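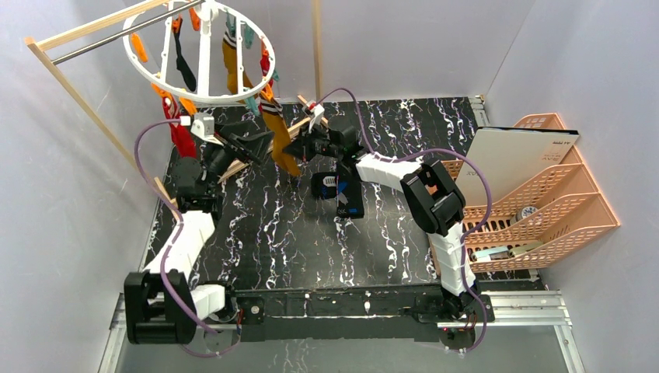 2. Déroulement de la démonstration

La visite de la société Cirnura, à Trurport, s'est tenue en novembre dans le cadre du projet Nekthorpe. Notre groupe a été reçu par Anas Nimri, responsable de l'atelier de manipulation. La démonstration portait sur un poste à deux bras robotisés, fixés sur un même rail et placés devant un séchoir rond où des chaussettes sont suspendues par des pinces.

Le textile souple constitue un cas difficile pour la préhension - sa forme change au moindre contact. Les deux pinces robotisées doivent donc approcher la même chaussette sans se gêner, et le passage des câbles limite certains mouvements du poignet.

M. Nimri a indiqué que l'équipe disposait alors de 682 enregistrements, dont 158 retenus après relecture. Les échanges ont ensuite porté sur 3 points : la cadence, la sécurité des visiteurs et le réglage de l'effort de serrage. Ce dernier point est repris dans la partie suivante.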